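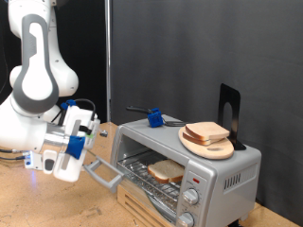

Sawsan Mansour asked at the last review whether the policy is learning the door or just learning where our door happens to be, and said she would want that answered before any more money goes into collection. Fair question and it has shaped most of the period, so taking it first.

Short answer: mostly learning where the door is. Better than it was. Details below.

Sutherland kitchen tasks, progress to end of February
For: Dreltance programme office
Work package 2, contact-rich appliance tasks 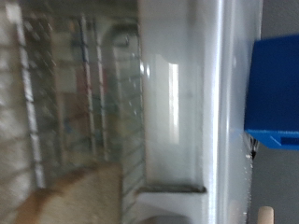
Reading time: 4 minutes

1. Where we are

Collection finished on the toaster oven tasks. 780 demonstrations in total, teleoperated, split over door open, bread in, bread out and door close. Original plan had the four as one long task. We cut them up in the autumn after the long version kept failing at the door and giving us nothing on the rest. Should have done it sooner.

Training runs: two policies, same data. Jivier is the older one, overhead and side cameras only. Trakov adds the wrist camera and a crude force estimate from the joint currents. Everything below compares those two.

2. Door result

Test was 30 trials per condition. Appliance in its training position first, then moved and turned a bit, positions drawn beforehand and the same list used for both policies.

Training position: Trakov opened the door in 28 of 30. Jivier was close behind, no real difference worth arguing over.

Moved: both drop. Jivier drops badly, reaches for where the handle used to be and closes on air. Trakov drops less. It still starts toward the old position but corrects late in the approach, usually in the last few centimetres, and we think that is the wrist view doing the work. When we blank the wrist camera at test time the correction goes away. So that's some evidence, though blanking a camera the network was trained with is a blunt test and I wouldn't put it in a paper on its own.

So in answer to Sawsan – the policy has a strong memory of position, with a weaker visual correction on top. Not what we promised in the proposal. The proposal said position-independent by this point and we are not there.

3. What goes wrong

Failures with the door fall into a few kinds. Most common is a grip too near the end of the handle, which slips off as the door comes down. Next is pulling straight back with no arc, so the arm fights the hinge and the safety stop trips. A handful were calibration drift on the wrist camera, which we only caught on a Thursday afternoon after most of a day's trials. Those trials were thrown out and rerun.

Bread tasks are less mature. Picking a slice off a stack is still poor, it takes two or squashes one. Placing on the rack is fine if the pick was clean. No numbers yet that I would stand behind, will be in the next report.

4. Wrist camera

Known weakness is blur. When the arm moves fast the background smears and only things close to the fingers stay usable. We worried about this a lot and tried slowing the teleoperators down. Result was cleaner pictures and worse demonstrations, people hesitate and the hesitations get learned. Gone back to normal speed. Trakov seems to cope, probably becuase the useful part of the wrist view is the bit nearest the fingers anyway.

Shorter exposure is the obvious fix and needs more light over the bench. Haven't costed it.

5. Spend

One unplanned item, 2288 on replacement gripper parts and cabling after a bad week of safety stops. Taken from the travel line, which was underspent. Remainder on profile. Please say if you need the transfer form again, I sent it but had no reply.

6. Next period

– Recollect part of the door set with the appliance moved between demonstrations. Should have been in the protocol from the start.
– Retrain both policies on the mixed set, same test list as above so numbers compare.
– Bread picking: try a different approach angle before blaming the network.
– Second appliance, different handle. Only if the retrain works, otherwise no point.

Risk: if the retrained Trakov still goes to the old position first, then more data of this sort won't fix it and we'd want to talk about changing the method. I'd rather have that conversation early than at the final review. Can do a call any morning.

Test list and the trial logs are in the shared folder under WP2. The Jivier logs are missing there labels for the first set, being fixed.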